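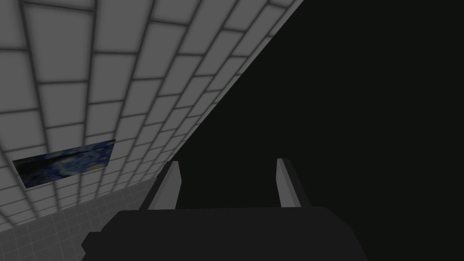

Teaching the Arm Before It Moves

Students entering the Skurkon Schools Challenge spend most of the spring term without touching a machine. Their work is done in simulation, in a virtual room with tiled walls and a reproduction of Van Gogh's "The Starry Night", seen from just behind the two fingers of the gripper. Only in June do the finalists travel to the Helladura Technical Centre to run their programs on a real arm.

The challenge is open to pupils aged fourteen to eighteen and drew 265 entrants this year, working in teams of 3. Each team is given the same virtual arm and the same task: to pick up a small block and set it down on a marked shelf. Marks are awarded for accuracy, for time taken and for the quality of the written log, in which pupils must record every change to their code and the result that followed.

Teams may submit up to 1000 trial runs before the closing date. The organisers report that the strongest entries in past years have used far fewer, and judges now ask for a short plan before the first run is booked.

Darkine College, which has entered every year, holds its club in the library after lessons end at half past three. Its members share six computers and begin each meeting by reading the previous week's log aloud.

The Thakur Fund meets the travel costs of all finalists and provides a grant of £175 to each school entering for the first time. Applications for the next challenge open in October.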